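# Frame ordering as a progress signal, part two

Last time I described the ordering model we use to score table-clearing episodes. Several people asked how much of the result came from the pair sampling, so I have rerun it with the sampling isolated. This post assumes the first one.

Recap of the setup. The model, which we call Stavo, takes two head-camera frames from the same episode and outputs a score for "the second frame is later". It gets no joint angles, no gripper state and no timestamps. At run time we compare the current frame against a small fixed bank from finished episodes and read off a progress value between zero and one. The controller uses that value for one thing only, which is deciding whether to retry the current step or move on to the next.

## Data

The set has 163 episodes, all of the same task: shells on a desk mat, a bowl, a glove, a bag. Episodes were split before any pairs were drawn. In the first version I drew pairs first and split afterwards, so neighbouring frames ended up on both sides and the scores were flattering. Waltraud Görtz spotted it from the learning curve, which was far too smooth for a set this small.

The training set is 3,000 pairs, drawn in one of two ways:

- **Uniform:** both frames picked at random from the episode.
- **Gap-limited:** the second frame must fall inside a short window around the first.

The test set is 888 pairs from held-out episodes, with a mix of wide and narrow gaps. Of these, 300 were also ordered by hand by Heledd Ellis and me, separately, with the file names hidden.

## Results

Uniform sampling does well on wide gaps and badly on narrow ones. Most uniform pairs are easy: the pile is large in one frame and small in the other, and the model learns pile size and stops there. Gap-limited sampling is better on narrow gaps and slightly worse on wide ones. A half-and-half mixture loses almost nothing on wide gaps and keeps most of the gain on narrow ones. I will use the mixture from now on.

The hand-ordered subset was more useful than I expected. Heledd and I disagreed mainly on pairs where the objects had not moved and only the arms had. The model is also close to chance on those pairs, with either sampling scheme. I had been treating these as model errors. I now think most of them can't be answered from two stills, and they should be marked as ties and left out of the loss.

There is a second failure which is a real one. Where the food is in the bowl and the bowl is off the mat, the score depends heavily on bowl pose. Tilt the bowl so the contents show and the progress value moves, even though the state of the task is the same. I tried masking the arms. That made it worse, as the mask tends to take part of the bowl rim with it.

Lighting had no effect that I could measure. Neither did the background: blurring everything behind the desk changed the scores by less than the spread between seeds.

## Ties

For the tie label I am using a simple rule. If both annotators decline to order a pair, it is a tie. If one declines, the pair goes back in the queue with the frames swapped. Prys Samuel suggested a three-way output head instead of dropping ties, and that run is going now. Early numbers look similar, but the calibration is nicer and the retry logic would get a proper "don't know" to work with.

Remaining jobs:

- finish the three-way run with all seeds
- rebuild the frame bank so it has more than one bowl position
- check whether a wrist camera fixes the tilt problem or only moves it
- tidy the annotation script, which still crashes on an empty queue

Three frames from the set follow. Try ordering them before you scroll back up to the section on ties.

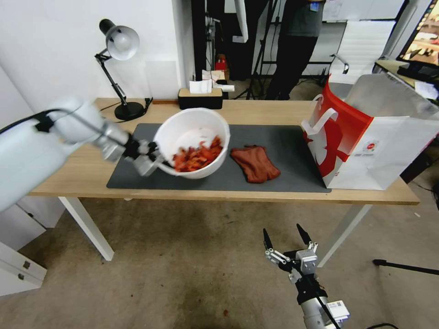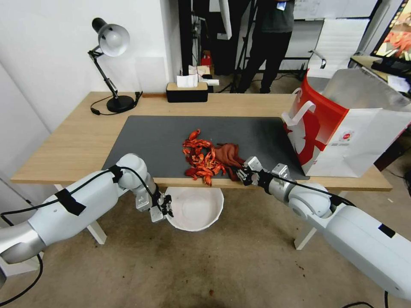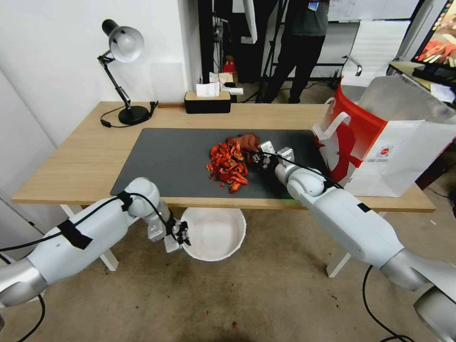
*Head-camera frames. First: bowl held tilted by the left gripper. Second and third: pile on the mat, bowl below the front edge of the table, right gripper at the brown item beside the pile.*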